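[clider-users 2266] Re: 検索結果からの動画生成で字幕がずれる件
差出人: Ketill Bundgaard
日付: 2023年10月10日

Bundgaardです。

Tamsin Van Dusenさんの投稿:
> Clider の「検索履歴からスライド動画を作る」機能を試しています。
> 検索語を15件登録し、1件あたり2秒で書き出したところ、
> 後半になるほど字幕が先に進み、最後の検索語では
> 画面がまだ前の結果を表示したままでした。
> プレビューでは再現しません。書き出したファイルだけで起きます。
> BGMの有無は関係ないようです。設定の問題でしょうか。

手元で再現しました。設定の問題ではなく、書き出し時の時間計算に原因があると見ています。

プレビューは各スライドの開始時刻を絶対値で持っています。一方、書き出しでは前のスライドの長さを順に足していきますが、字幕トラックの加算には切り替え効果の時間が含まれていません。このため切り替えが1回入るごとに映像側だけが遅れます。件数が少ないうちは目立たず、10件を超えたあたりから読んでいて気になる程度になります。

当面の回避策は次のとおりです。

1. プロジェクト設定で切り替え効果を「なし」にする。この場合、ずれは発生しません。
2. 効果を残したいときは、字幕を映像に焼き込まず別ファイルで出力し、Prurna などの字幕編集ツールで開始時刻を補正する。補正量は切り替え回数に効果の長さを掛けた値です。
3. 動画共有サイトへの直接アップロードは使わず、いったんローカルに保存して末尾の字幕を確認してから上げる。直接アップロードでは、確認画面にプレビュー側の計算結果が出るため、ずれに気づけません。

なお、9月の更新で追加された「自動調整」は、この問題には効きません。あれは検索語の文字数に応じて表示時間を伸ばすもので、字幕トラックの起点には触れていません。有効にするとスライドごとに長さが変わり、手作業での補正がかえって面倒になります。検証中は切っておいてください。

検索語に全角と半角が混在している場合の改行位置についても以前質問がありましたが、別の不具合です。そちらは Reginald Tillman さんが立てたスレッドに続けてください。

もう1点、画像スライドの扱いです。検索結果の間に静止画を挟むと、その画像には切り替え効果が前後の2回かかります。上の計算式で補正する場合は画像の枚数も回数に入れてください。縦横比の異なる画像では効果の長さが内部で丸められることがあり、計算値と最大で75ミリ秒の差が出ました。体感できる差ではありませんが、波形に合わせて編集する人は注意が必要です。
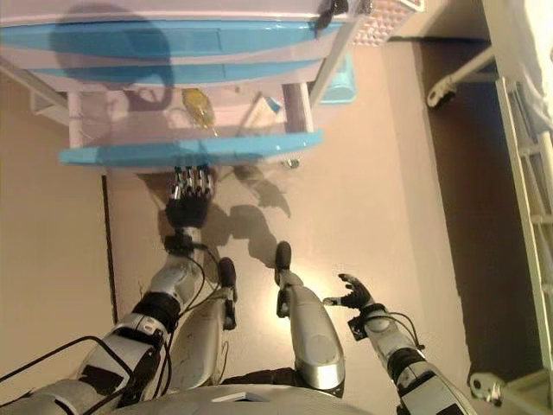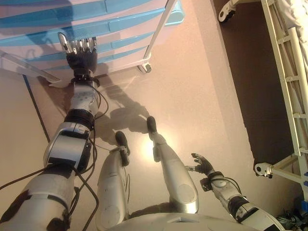 Barrett Pruitt さんからは、切り替え効果を「なし」にしても、冒頭のタイトルにフェードが設定されているとその分だけ字幕が早く出る、との指摘をもらいました。タイトルのフェードはプロジェクト設定とは別の項目で、既定で有効になっているそうです。回避策1を使う場合は、タイトル側の設定も開いて長さを0にしておく必要があります。Doucet 形式で書き出したときも結果は同じだったとのことです。

修正の要望は、再現用のプロジェクトを添えて開発側の窓口に送りました。返答があればこのスレッドに書きます。Van Dusenさん、お使いの版番号と、切り替え効果の種類を教えてください。「ワイプ」だけは長さの指定方法が異なるため、上の計算式が当てはまらない可能性があります。

Bundgaard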